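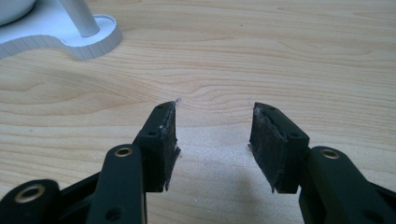 Re: [chores] Table clearing and wiping: where do we stand?

From: Lejla Ristić
To: chores list
Cc: Craig Shearer, Josué Batista

Craig Shearer wrote:

> The Esine people are telling visitors that table clearing is solved and
> that only the wiping is left. I have watched their reel twice and I see
> one mug, one plate and a cut between them. Before we put this in the
> December notes I would like numbers from someone who has run the whole
> chore end to end, with objects the policy was not trained on. Also, does
> anybody still think parallel fingers are the right tool for this? My own
> view is that the pads are the weak part and the model gets blamed for it.

Craig,

Numbers first, then the pads.

We trained on 3929 hand-held demonstrations, all on tabletops, and ran 200 full trials on the Fondwood bench arm. A full trial means: pick up everything on the table, put it in the bin or the dish rack, then wipe. Of those, 110 finished with no human help. I count a trial as failed if anybody touches anything, including the stop button. If you only score the pick-and-place part the figure looks a good deal better, and I suspect that is the figure Esine quotes. I have no access to their logs, so treat that as a guess.

Failures fall into a few groups, in order of how often we see them:

Slip during lift. Smooth ceramic and glazed bowls, mostly when the fingers close on a curved wall. The object rotates in the grip, the camera view no longer matches anything in training, and the policy either freezes or opens.

Thin flat items. Spoons and coasters on bare wood. The fingertips come down beside the item and drag it. A person solves this by pushing it to the table edge. Our policy does this only when the item is already close to the edge.

Tall things on a base. Anything with a post, such as a paper towel stand or a small lamp. The policy grabs the post, lifts at an angle and catches the base on the table. Do we even want these lifted? For clearing, no. For wiping, yes, and this is where the task definition gets soft.

Wiping coverage. The cloth stays in the grip, but pressure is uneven and the strokes leave a strip near the far side. I would not call this solved by anyone.

On the pads I half agree with you. The rubber on a well-used pair is rough and frayed at the inner edges, with small tears at the corners, and nobody should be surprised that contact changes as it wears. The annoying part is that our demonstrations were recorded across the whole life of the pads. Early data has clean edges, late data does not, and the pads are in view the entire time. Josué wanted to mask the fingertips out of the image. I was against it because the model also needs to see the gap between them. We have not settled that.

What I can report is a small test. We fitted new pads to the arm and repeated 30 of the trials that had ended in a slip. Most of the slips went away. The thin-item failures did not change, so there is your split: worn rubber explains the first group and does nothing for the second. For spoons I think we need a fingernail, meaning a hard thin lip below the pad. Berrada sells one that fits, but the screw holes do not line up with our fingertip block and I have not had time to print an adapter.

Rasa Kütt asked off list whether any of this carries over to the shop floor. In part. The Drornix cell clears offcuts from a packing table all shift, and it does so with fixed lighting, known parts and a suction cup. It is reliable and I would not hold it up as evidence for kitchens. The same table with a mixed pile on it would put them back with the rest of us.

For the December notes I suggest this wording: "Clearing of mixed household items from a bare table works in slightly more than half of unassisted trials in one lab; wiping remains open." Please do not shorten it to "works."

Two requests. Could whoever has a fingernail adapter drawing post it here? And Ruairi, if you still have the slip videos from your glazed bowl runs, I would like to compare the grip angle at closure - ours clusters on the steep side and I want to know if that is the arm or the people who recorded the data.

Trial sheets are in the usual folder. The column marked "touch" is the one that decides pass or fail.

Lejla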